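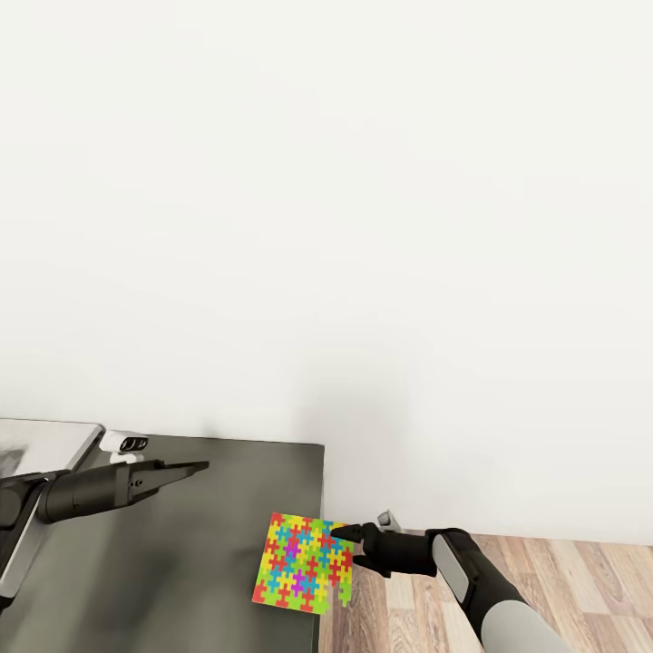 *Render*

December 24, 2022

Quick one before the shops close. I finally redid the terms on my print store and I want to write down what I changed before I forget all of it by New Year.

Background for anybody new. I sell made to order map prints and house signs. Two sizes, a pile of fonts, your text on it. For years my refund page was one paragraph I wrote in my kitchen. Said "no refunds on custom items" and that was it. Worked fine until August.

In August I got an order for 6 signs, all with Gunville spelled "Gunvile." Customer typed it, customer approved the proof, I cut them. Then they wanted the money back. Plus shipping. My one paragraph did not say anything about proofs. Nothing about who checks spelling. Nothing about when an order is locked. We went back and forth for way too long and I ended up eating half of it. $200 gone, and a bad review anyway.

So. New terms. Things I changed:

**Proof approval is its own section now.** Used to be a line in the confirmation email, which is not the same as a term the buyer agreed to before paying. Now it says you get a proof, you check names, dates and spelling, you click approve, and after that the text is yours. If I cut something different from what you approved, I remake it free. No argument.

**Standard stuff and custom stuff are split up.** This was the big one. I also sell blank frames and hanging kits that come off a shelf, and my old page treated them like they were custom too. Pretty lousy of me. Those can come back now, unused, in the box. Custom can't, unless it's damaged or wrong.

**Cancel window.** You can cancel a custom order any time before you approve the proof. After that, no. I had a version with hours in it and it was a mess, becuase people order at midnight and then what.

**Color.** Screens lie. Said so in plain words. One sentence.

**Lead times are estimates.** Except if I put a date in writing for you, then it's a promise and you get a refund if I miss it. Went back and forth on that one – still nervous about it.

I started from a template pack from Drurko. It was fine. Bit stiff. I cut it down to 534 words from something like a small novel, and every time I cut a sentence I asked if I would ever want to point to it in an argument. If yes it stayed. The "hereinafter" bits went first.

Then I paid for a review, a flat fee thing through Lindqvist, a small office over in Sidorwood. Best money I spent on the store all year. They put back two things I had cut (what happens if a package is lost, and which state's law applies) and took out a line where I basically said I wasn't responsible for anything ever. Aparently that kind of line can do you more harm than good. Ask your own lawyer, I make signs.

Last thing, the checkout box. It used to be pre-ticked. Now it's empty and you have to tick it, and the link opens the terms in a new tab so your cart doesn't vanish. Took me an entire evening to get the theme to do that. Don't ask.

Still to do – the privacy page, which is older than the store logo. And the gift card terms, which don't exist. January.

Orders reopen after the break. If you're waiting on a proof from me it's in your inbox, check spam. Check the spelling too.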